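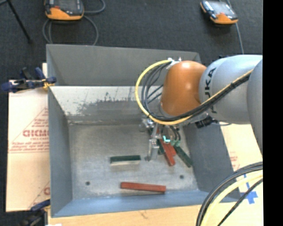
Figure 2. KUKA arm reaching into a grey metal bin, seen from above.

4.2 Party Switching and Ward Turnout

The second set of estimates covers local councilors who changed party between two consecutive elections. The Gresville panel contains 420 ward contests, of which 33 had an incumbent running under a new label. Wards redrawn between the two elections were dropped, as were contests decided without a ballot. Candidate labels were taken from the certified lists and checked against the Altix returns file. Where the two sources disagreed, the certified list was used.

Turnout in a ward is modeled as a function of the incumbent's status (same label, new label, retired), the margin in the previous contest, and the share of registered voters under the age of thirty. Ward fixed effects cannot be included with only two elections per ward and a single switch, so we use district effects and cluster the standard errors at the same level. Wards with fewer than 3000 registered voters enter with a separate intercept.

The coefficient on new label is negative and differs from zero at the five percent level in the base model. It shrinks by half once the previous margin is added and is no longer significant. Councilors who switch tend to come from close wards, and close wards in this panel had higher turnout to begin with, which leaves more room for a decline. The matched sample used by El-Sayed gives the same sign with a wider interval.

We also tested whether the timing of the switch matters. A councilor who left the party before the September filing deadline appeared on the printed ballot under the new label; one who left later did not. The interaction term is small in all specifications. Vote share, unlike turnout, responds strongly to timing, and those results are reported in Section 4.3.

Missing age data were filled from the Pletex register extract dated August 26, 2013. Dropping the affected wards does not change the sign of any estimate in this section.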